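17 de octubre. Cuaderno del taller, Cerno

Por fin hemos podido dedicarle la mañana entera a los postes de la valla de Weddale, que ya iba siendo hora (llevaban en el patio desde que volvimos de Ilside). De los 400 que nos sirvieron hemos repasado 327, uno a uno y con toda la paciencia del mundo, y hemos apartado 27 con el galvanizado flojo en la zona de la base, justo donde luego va el hormigón. Los he dejado marcados con tiza junto a la sierra; por favor, que no vuelvan al montón bueno. 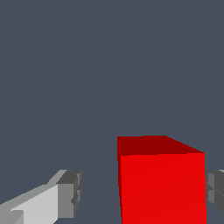 Con los tensores de Dudás estoy contentísimo, la verdad, mucho más suaves que los de antes, aunque piden una gotita de aceite en la rosca y un poco de cariño al apretar. En el paño de prueba me pasé media vuelta y la malla se me fue de escuadra, así que tocó aflojar y volver a empezar desde el poste de esquina.

Para diciembre harán falta más de 2000 grapas y habría que pedirlas ya, que luego todo son prisas. Queda pendiente repasar el resto de los postes y afilar la cizalla grande.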